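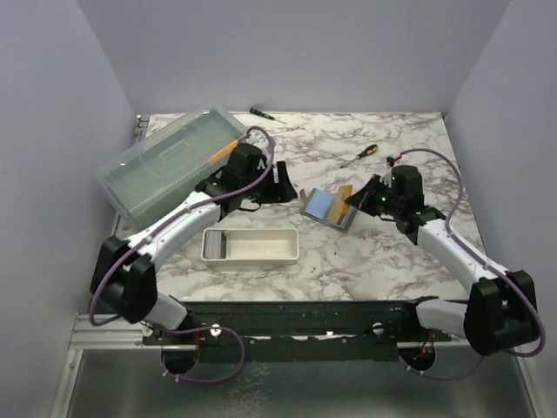

Fumo, the celebrity homes channel, will open the doors of Rungate to paying overnight guests this December, giving the public its first chance to sleep in the house that Carla Mahasneh has spent most of her film career telling interviewers she never gets to sleep in. Bookings open on 31st July. Visitors can expect a great deal of marble, or at least of its look: the tabletop shown here, white with gray streaks running diagonally across it, is a fair guide to the taste of the house, which was decorated on the principle that a surface without veins was a surface someone had forgotten to finish.

Rungate sits at the top of a steep private road and has nine bathrooms, one of which has its own balcony. Fans will know the front gates from the closing shot of Wokbridge, in which Mahasneh drove through them in a wedding dress and didn't brake. The gates have been repaired. The dent in the left gatepost has been kept at the request of the tour guides.

Guests will stay for two nights in the east wing and have the run of the pool terrace, the screening room and the 1,375-square-foot dressing room, where the gowns from Mahasneh's premieres hang in order of how well the films did. The gown from Dal Bello, her musical about a lighthouse inspector, can be found near the back, behind the winter coats. It is a lovely gown and Fumo encourages guests to make the walk.

Breakfast is included, and will be served at the hour Mahasneh usually eats it, shortly before noon. Early risers may use the toaster.
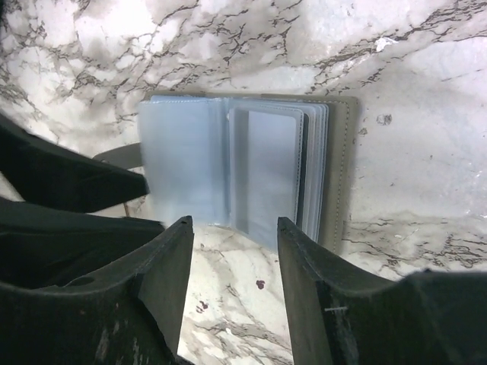

Mahasneh told Fumo she had agreed to the stays on condition that somebody finally use the formal dining room, which she has entered twice, both times looking for the garden. She added that guests were welcome to sit in any chair in the house "except the green one, which is mine, and the gold one, which is broken."

Fumo's cameras will follow the preparations for a special to air in December, including the choice of pillows, a matter that has so far taken up more of the channel's time than the roof. Overnight guests will not be filmed unless they ask to be, and the channel expects that they will ask.

Each stay is for one party of two. Pets are not admitted — the peacocks were there first and have made their position clear. Robes may be worn anywhere on the grounds and must be left behind at checkout.

Booking details and house rules are available from the Fumo press office.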